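マグカップの収納方法に関する調査
生活デザイン演習 最終報告
2018-12-09

1. 目的
共同の台所では、食器棚の中でカップだけがうまく収まらないことが多い。重ねると取っ手がぶつかり、奥に入れたものは使われなくなる。本報告では、カップを掛けて収納するスタンド(以下、マグツリー)を取り上げ、棚に伏せて置く場合と比べて、場所の使い方と出し入れのしやすさがどう変わるかを調べた。

2. 方法
調査は7月に始めた。比較したのは次の2通りである。
(a) 棚板の上に伏せて並べる
(b) マグツリーの腕に取っ手を掛ける
マグツリーは、Brelholmで975円で購入したものと、Uvhamの通販で784円で購入したものを使った。カップは形の違うものを10個用意し、班員が交代で掛け外しを行った。気づいた点はその場で記録用紙に書き、あとで項目ごとにまとめた。棚に並べるときは、カップ同士が触れない程度の間隔をあけることにした。

3. 結果
棚に伏せる方法では、手前のカップはすぐに取れたが、奥のものを取るには手前を一度どかす必要があった。マグツリーではどのカップにも直接手が届いた。一方で、隣り合う腕に大きいカップを掛けると胴の部分が触れ合い、片方を外すときにもう片方が揺れた。

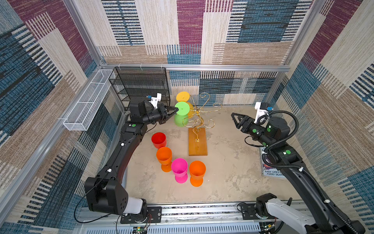

腕の形による違いもあった。まっすぐな棒の腕は掛けやすいが、先端の上がりが小さいと滑りやすい。曲線の腕は取っ手が落ち着く位置が決まりやすい反面、取っ手の穴が小さいカップでは途中で引っかかった。Zaidiの厚手のカップは取っ手も太く、曲線の腕には最後まで通らなかった。
重心については、片側だけに掛けたときの傾きが気になった。台座が軽いほうは、重いカップを上段の片側に続けて掛けると台座の端が浮いた。向かい合う腕に交互に掛けると安定した。

4. 考察
マグツリーは床面積のわりに高さを使えるので、調理台の隅のような狭い場所に向いている。ただし上の腕から外すときは真上に空間が必要で、吊り戸棚のすぐ下では使いにくい。毎日使うカップをマグツリーに掛け、来客用は棚に伏せるという併用が、今回の台所では一番無理がなかった。
ほこりについては十分に調べられなかった。掛けたカップは口が横や斜めを向くため、長く使わないものには合わないと考えられる。

5. 今後の課題
カップの重さを量って、台座が浮く条件を数値で示したい。今回は目で見た判断にとどまっている。また、Fidusanoの壁付けフックとの比較も予定していたが、取り付け場所の許可が間に合わず実施できなかった。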